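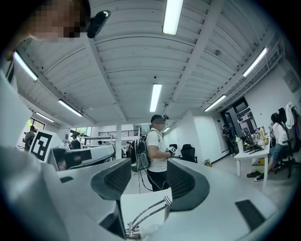
The Case for Leaving the Ceiling Alone

By Rowena Lacson

We use cookies to improve your experience on this site. By continuing to browse, you accept our cookie policy.

Shares 50 | Comments 6

Organizations that take over large open halls face an early decision about what hangs overhead. The usual advice is to install a dropped ceiling, hide the structure, and make the place look like an office. It is the view of this column that the advice should be resisted in most cases, and that owners should spend the money closer to the floor.

Consider a hall of the familiar type, with white corrugated panels, white beams running toward the middle of the room, and long fluorescent fixtures spread from one side to the other. There is a mezzanine at the back with a white railing, and a window with green leaves outside. Little in this arrangement is expensive. People stand and move about under it with packs on their backs, and the height of the room serves them well.

A dropped ceiling would take that height away. It would also bring the new surface close to the level of the mezzanine, where a person at the railing should be able to look across the whole floor. When the Clernodora building was refitted, the upper level lost that view entirely. Staff there now describe it as storage with a staircase.

The objections deserve a fair hearing. Hard panels carry sound, and a conversation at one end of a hall can be followed at the other. Heating a tall room costs more than heating a low one. At Trineria, where I advised on the lease, the tenants raised both points in August, before a single desk had been moved. Their concern about noise was justified. It was met with fabric baffles hung between the ribs, at a cost well below that of the grid ceiling first proposed, and the beams remained in sight.

Lighting is the harder matter. Long tubes give an even light, and even light is useful for work done standing up or on the move. It is less kind to those who read at a desk all day. The Okafor report on shared workplaces recommended separate switching for each row of fixtures, and I would make this a condition of any new lease. Tenants near a window should be able to turn off the row above them - a modest request that is still refused too often.

Owners should also keep white surfaces white. Dark paint overhead has been in fashion for some years, and it absorbs daylight that a deep room cannot spare.

Subscribe to our newsletter for new essays on buildings and work.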